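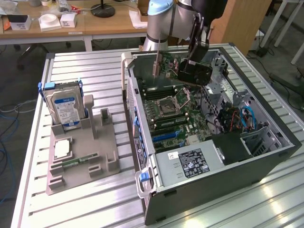 Expansion card above the open tower, memory and blue slots in view.

The Derkach reading room continues to keep its older desktop computers in service where parts permit. This entry records the present state of work on the second catalog machine, which was withdrawn from the public desk in March at the request of Abena Owusu.

Two memory modules are fitted. The processor socket is empty, and the replacement processor is to be supplied by Vomness under order 1133. The expansion card belongs in one of the blue slots, and its bracket should be secured to the rear of the case before any cables are dressed. The blue SATA cable may stay where it is. The red and black wires should be tied back from the drive cage.

I have been asked whether the power supply ought to be replaced at the same time. My view is that it should remain. Hamdia Wubshet disagrees, and her note has been placed with the repair log.

Readers are reminded that 3 catalog terminals remain open on the ground floor until 5 p.m. Requests for the map index, which was held on the withdrawn machine, should be made in writing to Taras Mykhailiuk. Small screws found near the work area should be returned to the tin marked Cliseo.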